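How does a robot know what to pick up?

Imagine someone asks you to grab a drink from a messy table. You look, you reach, you grab. Easy! Your brain did a huge amount of work in that moment, and you didn't feel a thing. A robot needs all that work written down for it, in software.

Software is the set of instructions a computer follows. At the Vusik workshop, the robot's software is called Vellano, and it has three big jobs.

Job one: seeing

A camera gives the robot a picture, but to a computer a picture is only a giant pile of numbers. Each number says how bright or how colourful one tiny dot is. So where does the cup stop and the tablecloth begin? The part of Vellano that works this out is called perception (say it: per-SEP-shun).

It learned by looking at 3,000 practice pictures, and 248 of those had a cup in them. Standing up, tipped over, half hidden behind something else – the more ways it has met a cup, the better it gets at spotting the next one!

Try it yourself with the table below. The paper cup is on its side, and so are the bottle of orange drink and the light blue can. The roll of red tape looks like a ring from up here. And did you find the pen? It's white, just like the cloth, so a computer has to look hard for its edges.

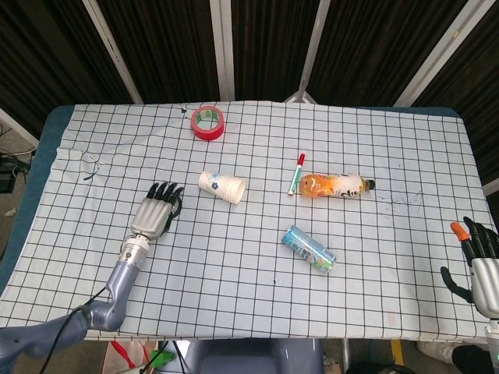

Job two: planning

Now the robot has to choose a path for its hand. Going in a straight line sounds clever, until there's a bottle in the way! The planner tries out lots of paths inside the computer before anything moves. Vellano can test 600 of them for one reach, and it throws away every path that would bump into something, including the robot's other arm.

Job three: moving

The last part is called control. It tells each joint how far to bend and how fast, then checks again and again: am I where I should be? If the hand is a tiny bit off, control nudges it back. You do the same when you carry a very full glass of water.

Have a go!

Put five things on a table. Ask a friend to close their eyes, then guide their hand to one of them using only words like "left", "forward" and "stop". You are the software now!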